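Chapter 4
Buying a Company: From First Handshake to Closing Day

What You Will Learn

How a buyer and a seller agree on a price, why they sign long before any money moves, and what has to happen in between. By the end of the chapter you should be able to read a short announcement of a company sale and say which stage the deal has reached.

Opening Case: Gritula Buys Maeng

Siamak Ghasemi had run Maeng, a small maker of pump seals, for most of his working life when a larger competitor called. The competitor was Gritula, and the person on the line was its finance chief, Mohit Mittal, who had one question: would Ghasemi ever think of selling?

He would, as it happened, though it took a year of lunches before he said so out loud. The two sides signed a purchase agreement on Mar 14, 2021, and the newspapers in both towns reported the next morning that Maeng had been sold. It hadn't, at least not yet! Ghasemi still owned every one of his 3,000 shares, still signed the checks, and still had to be at his desk at eight. The shares changed hands late in April, and what went on during those weeks is the real subject of this chapter. I love this part of business law, and I hope you will come to like it too — it is full of people trying to guess what could go wrong and writing it down in advance.
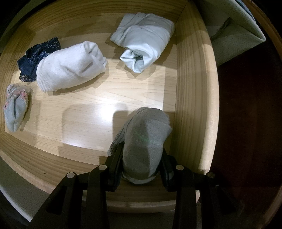 Why don't the buyer and seller simply sign and pay on the same day?

Some do, when the company is small and no outsider has to agree. In larger sales there are usually steps that neither side controls, such as approval from a competition authority, consent from a bank, or a vote by the buyer's shareholders. Signing first locks in the price and the promises while those steps are completed.

Signing and Closing

Keep these two words apart from the start, and the rest of the chapter will go much more easily. Signing is the moment the contract binds both sides. Closing is the moment ownership passes and the price is paid. The events that must take place between the two are called closing conditions, and if one of them fails, the contract says who may walk away.

The Maeng agreement had 2 closing conditions. The first was a letter from Maeng's main customer, Erivcombe, whose supply contract let it leave if the company ever got a new owner. The second was a release from the bank, which held a claim over the factory as security for a loan. Both sound dull on paper, and both kept people up at night. Afshin Mazandarani, the lawyer for the seller, later told a group of students that the Erivcombe letter went through 10 drafts before anyone would put a name to it.

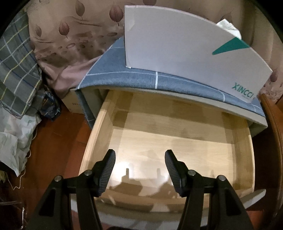
Mazandarani also had to deal with the question of who runs the business in the meantime. Think about it from Mittal's side. He has agreed to a price based on the company as it stands today, and he would be quite unhappy to receive one that had sold its best machine or doubled everybody's pay. So the agreement listed things Ghasemi could not do before closing without Gritula's written consent. Lawyers call these promises covenants, and we will read several of them line by line in Section 4.3.

Paying with Shares

A buyer doesn't have to pay entirely in cash. Gritula offered part of the price in its own stock, and Ghasemi ended up with 1,194 Gritula shares along with his money. He became a part owner of the company that bought him, with a vote at its annual meeting and a stake in how well the combined business did. Atbridge, the firm that advised Gritula, had pushed for this from the beginning. Its partner Kourosh Mahmoudi felt that a seller who keeps some risk will answer the phone when the new owner needs help. We return to his argument, and to some good objections to it, in Section 4.5.

Key Terms

Purchase agreement, signing, closing, closing condition, covenant, consideration

Before You Read On

Find a news report about the sale of any company. Mark each phrase that tells you whether the deal has been signed or closed, and bring it to class with you. Reports that mix up the two are especially welcome.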